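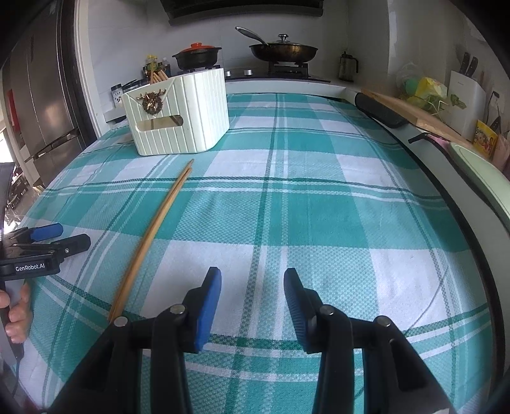

*Fig. 4 - Counter with plaid cloth, storage box, chopstick holder and hob, pots on both burners.*

## Section 7: Counter, cloth and utensils

This section covers the kitchen counter in the Bouazza flat, including the cloth, the ribbed storage box, the chopsticks and the strip of counter next to the hob. Bins and the sink are dealt with in Section 8. Read the cautions before moving anything near the burners.

### 7.1 Before you start

- Check that both control knobs on the front of the hob are at the off mark.
- Leave pots and pans where they are until they have cooled. The clay pot holds its heat much longer than the frying pan.
- Have ready one damp cloth, one dry cloth and the Bulis tray from the lower cupboard.

> **Caution:** The cooktop is black glass and looks the same hot or cold. Hold a hand above it, without touching, before wiping.

### 7.2 Laying the tablecloth

The cloth is the teal and white plaid with the waffle weave. The weave grips the counter fairly well but it also holds crumbs, so it must be shaken out before it is laid.

1. Clear the counter onto the Bulis tray.
2. Wipe the surface with the damp cloth, then dry it.
3. Shake the cloth outdoors or over the bath.
4. Lay the cloth with the broad teal bands running parallel to the front edge. The bands serve as the guide for squaring it up.
5. Smooth from the centre outwards. Do not pull at the corners - the weave stretches and the bands go out of line.
6. Check the edge nearest the hob. No part of the cloth may rest on the glass or hang over a knob.

**Note:** Wash at 40 degrees with similar colours. Dry flat. If the cloth is tumble dried it shrinks along the length and will no longer reach the end of the counter.

### 7.3 Positioning the storage box

The cream box with the gold stag's head goes at the back left of the counter.

1. Turn the box so that the emblem and the cut-out handle face the room.
2. Set it down on a flat part of the cloth, clear of any fold.
3. Leave enough room behind it to reach the chopstick holder and the bottles without lifting the box.

To clean the box, empty it and run a soft brush down the grooves from top to bottom. Wipe the emblem with a dry cloth only. Abrasive cream, including Zakus paste, takes the gold off.

### 7.4 Chopsticks

Two kinds of chopstick are used at the counter:

| Type | Use | Place when not in use |
|---|---|---|
| Ordinary length | Eating | Upright in the holder |
| Long | Cooking, turning, lifting noodles | Upright in the holder, at the back |

1. Wash by hand in warm water with a little washing-up liquid. Do not soak.
2. Dry each pair with a towel, then leave them to air before they go back.
3. Return them to the holder with the eating ends up.
4. During cooking, the long pair may be laid on the cloth, clear of the hob. Wipe the tips first.
5. Inspect the tips once a month. Discard any pair that is split, furred or darkened.

**Note:** The holder must be dry inside before it is refilled. Tip it out over the sink and leave it upside down overnight if there is any water in the bottom.

### 7.5 Bottles and jars on the wall shelf

1. Keep labels facing forward.
2. Wipe the neck of each bottle after use, before the cap goes on.
3. Anything marked 'refrigerate after opening' does not belong on this shelf.
4. Write the month of opening on the base of small jars in grease pencil, e.g. August.

### 7.6 Pots on the hob

The clay pot with the orange-red lid is kept on the left burner and the frying pan with the glass lid on the right.

1. Lift pots to move them. Dragging marks the glass.
2. Turn the frying pan handle so that it does not project over the front edge.
3. Let the clay pot cool fully before washing. Do not put it under a cold tap while it is warm.
4. Hold the glass lid by its knob and stand it on a dry towel to drain.

> **Caution:** Never place the clay pot, empty, on a lit burner. The base can crack without warning.

### 7.7 Replacement parts

| Item | Source | Ref. |
|---|---|---|
| Tablecloth, plaid | Grimden | 313 |
| Tray | Bulis | as marked on base |
| Long chopsticks | any | - |

Replacement cloths are ordered by Nabila Naciri. Report cracks in the cooktop or a loose knob to Magdy Hajji and leave the hob switched off at the wall until he has looked at it.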